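Robotics and Automation / Applied Evaluation

4.2 The ball-and-can task

The Tostano kit is sold as a complete bench package: one arm with a parallel gripper, a head camera, a wrist camera, the mounting hardware and a year of access to the Fonivent recording software. The supplier's leaflet lists tube loading among the jobs the kit can be taught in a single afternoon. We chose it as our second test. The opening of the can is little wider than the ball, so small errors in height or angle matter more than they do in the block task of Section 4.1.

The bench was covered with brown paper and marked out in blue tape. The cells are not equal in size and were not meant to be. They gave the operator a quick way to call out a starting position, and the tape was left in place for all trials. Start positions were drawn from a list before each session and the operator set the objects by hand. Figure 3 shows the task from the head camera (a, b) and the wrist camera (c).
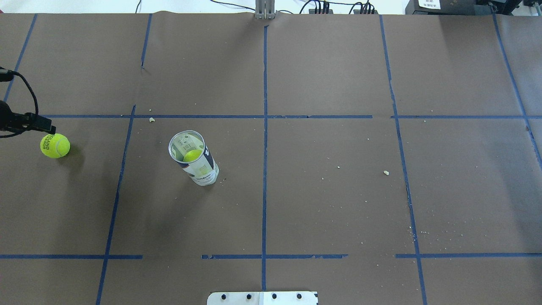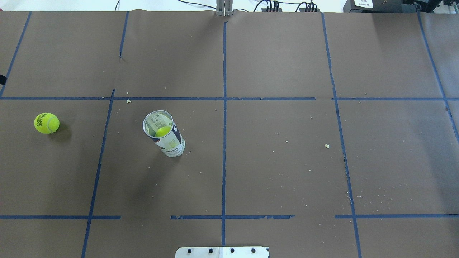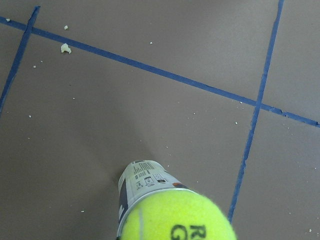

Figure 3. Tennis balls and clear can on the taped bench. In (a) and (b) one ball is on the paper and another is inside the can. In (c) the wrist camera looks down on a ball in the open top of the can.

9 min read

We recorded 802 demonstrations with the Tostano kit and kept 251 of them back for checking. The same operators then repeated the work on the Holroyd bench arm, which costs more and comes without recording software. Both sets were passed through the Uro training service with its default settings. We did not tune either one, as a small workshop buying the kit would be unlikely to do so.

The head view was the more useful for finding a loose ball. The wrist view was better close to the can, but a ball near the lens takes up a good deal of the picture and can cover part of the can behind it. The supplier's manual advises fitting the wrist camera at the steepest angle the bracket allows. We followed this for the first 31 trials and then moved it one notch back, which the operators preferred.

Setting up took longer than the leaflet suggests. The base plate went on without trouble, but the cable from the gripper needed more slack than the clips supplied would give, and we bought longer ones. The Fonivent software saved every session in full and gave clear warnings when a camera dropped out. Its labelling screen is slow. Marking the start and end of each attempt by hand became the main cost in staff time, and the current version has no way to copy marks from one camera to the other.

Results for both arms are given in Table 5, with failed attempts sorted by cause.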